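Wovgate Community Boards > Home & Household > Pantry and Cooking

Topic: Does ketchup need to go in the fridge after opening?

drulska_dan
We moved in with my mother-in-law in January and she keeps the ketchup in the cupboard. I grew up with it in the fridge door. She says hers has never gone bad. The bottle label says refrigerate after opening but she says they print that on everything. Four people in the house, and we go through a bottle in a month or so. Who is right?

pantrymoth
She is fine. Ketchup is vinegar, sugar and salt. Diners leave it on the table all day.

kettleblack80
Diners empty a bottle in a day or two, so that doesn't tell you much about a house. Mine sat in a cupboard over the stove one summer and turned brown at the neck and tasted flat. I didn't get sick but I threw it out. Fridge since then.

Amrit Lachance
I cooked in a school kitchen in Sitavmont for 16 years, 600 lunches a day, so I have opened a lot of ketchup. Opened containers went in the walk-in every afternoon. That was the rule and I never saw a reason to fight it. At home I do the same. The acid keeps most things from growing but the flavor and color go off faster in a warm room.
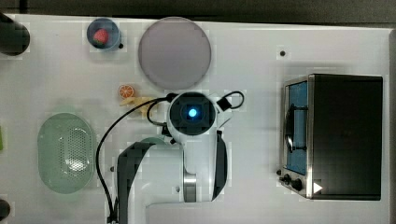

The bigger thing is the cap. Wipe it. The dried ring around the opening is where trouble starts, and it happens in the fridge too. I rinse the cap under hot water every time I notice it getting crusty and dry it before it goes back on.

pantrymoth
Warm room, sure. My pantry is on the north side and stays cool all year. I have kept ketchup and yellow mustard in there for as long as I've had the house. I also don't like cold ketchup on hot fries.

drulska_dan
The cold ketchup on hot food thing is exactly her argument. Our cupboard is right next to the oven, though. It gets up to 80 in there when something is baking.

kettleblack80
Then move it. Next to the oven is the worst spot in the kitchen for anything that's open. Oil too.

zoubi_fan
What about the no sugar kind? We buy that one from Zoubi Foods on account of my husband's diet and the store clerk told me it has to stay cold.

Amrit Lachance
Zoubi, go by what it says on the bottle. The low sugar and homemade ones don't keep the same way as the regular stuff. I'd put those in the fridge without thinking about it.

pantrymoth
Agree on homemade. I've made it twice and it got fuzzy in under two weeks, in the fridge. Regular store ketchup is a different animal.

kettleblack80
You agree with half of what everyone says and then keep yours in the pantry anyway.

pantrymoth
I do. It's my pantry.

Amrit Lachance
For the cold on hot problem, squeeze what you need into a small dish before you start cooking. By the time the fries are done it's room temperature. We did this at home for years with the kids. They each had their own dish and it also cut down on the bottle getting passed around with greasy hands.

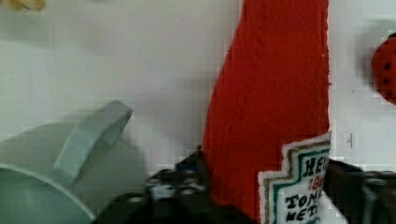 zoubi_fan
Can you put the leftover ketchup from the dish back in the bottle?

Amrit Lachance
I wouldn't. Once fries have been dipped in it there are crumbs and grease and spit in there. Throw it out and pour less next time.

drulska_dan
Okay. I talked to her and we settled on the fridge for ketchup and the cupboard across the room for her hot sauce and vinegar. She still says I'm wrong. Now she wants to know about soy sauce.

kettleblack80
Fridge.

pantrymoth
Pantry.

Amrit Lachance
Start a new topic for soy sauce please, that one runs long every time.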